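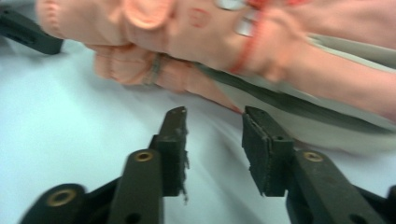 Drandside Cloth Handling Demonstrations

Data card, release 2
Maintainer: Naveen Bhardwaj
Date: September 23, 2018

Overview

Drandside is a set of demonstrations of cloth handling on a tabletop, recorded with a hand-held gripper fitted with a camera. The operator carries the gripper through the task. No arm is attached during recording. The trajectories are meant for training policies that will later run on an arm carrying the same gripper.

The release holds 818 episodes. Of these, 700 are in the train split and the rest are in the held-out split. Splits were made by garment, so a garment seen in training does not appear in the held-out data.

Tasks

flatten: pull a bunched garment out until it lies flat
fold_half: one fold along the long axis
edge_pick: grasp a hem or band and lift it clear of the table
assist: a free hand works on the fabric while the gripper approaches or grasps

The assist task is the newest and the least uniform. Operators were told which edge to grasp but not where to put the free hand, and habits differ. Some press the fabric down close to the grasp point, others hold it further back.

Hardware

Gripper: two-finger linkage, dark plastic, brass eyelets at the joints
Finger pads: black foam blocks, textured
Camera: mounted on the gripper, looking out along the fingers
Trigger: manual, with jaw opening logged by encoder
Pose: tracked by the Baritz base station

The pads are consumables. The foam frays and tears along the edges with use, and a torn pad was left in service as long as it still closed flush against the other one. Pad changes are listed in pads.csv with the first episode recorded after each change. If you segment the fingers by template, build a new template for each entry in that file.

Work surface

All sessions used a pale, smooth tabletop. Light gray garments have low contrast against it, particularly in motion, and a simple color threshold will lose their edges. A darker hem or stripe is often the only reliable feature on these items. The field low_contrast in the episode metadata is set by hand.

File layout

episodes/NNNN/rgb.mp4
episodes/NNNN/pose.csv
episodes/NNNN/jaw.csv
episodes/NNNN/meta.json
splits/train.txt
splits/heldout.txt
pads.csv
CHANGES

pose.csv has one row per video frame: time in seconds, position in meters, orientation as a quaternion with w first. jaw.csv is sampled on its own clock and must be interpolated to the video timestamps. The script tools/align.py does this and writes aligned.csv next to the inputs.

meta.json contains the task name, garment ID, operator code, pad set, low_contrast flag and a free-text note. The note is empty in most episodes.

Recording procedure

1. Place the garment according to the start card for the task.
2. Hold the gripper at the home mark with the jaws open until the pose light is steady.
3. Start recording, then leave the home mark.
4. Perform the task at normal working speed. Do not pause to correct small wrinkles.
5. Return to the home mark and stop.

Episodes in which tracking dropped out for more than 15 consecutive frames were discarded. Shorter gaps were filled by linear interpolation, and the filled rows have interp set to 1.

Known issues

Motion blur. Fast hand movement close to the lens blurs both the hand and the fabric, while the gripper fingers stay sharp. Models that take the fingers as a sharpness reference will overrate these frames.

Hands and jewelry. Operators were not asked to remove rings, watches or bracelets. Bright metal near the top of the image can pull the exposure down for several frames. Hand detectors trained on bare hands should be checked on the assist task before use.

Occlusion. In assist episodes the hand can cover most of the upper half of the image. The grasp point may be hidden until shortly before the jaws close.

Jaw offset. Episodes recorded at the Reruvcombe bench have a constant jaw offset of 42 encoder counts. The correction is applied in align.py but not in the raw files.

Privacy

Faces were kept out of view and the audio track was removed. Operator codes are not linked to names in the release.

Changes from release 1

Added the assist task.
Moved pad set information from the notes into pads.csv.
Renamed garment IDs to match the Kushwaha inventory. The old IDs are in tools/id_map.csv.
Fixed quaternion order, which was w last in release 1.

Report alignment errors with the episode number and the output of tools/check.py.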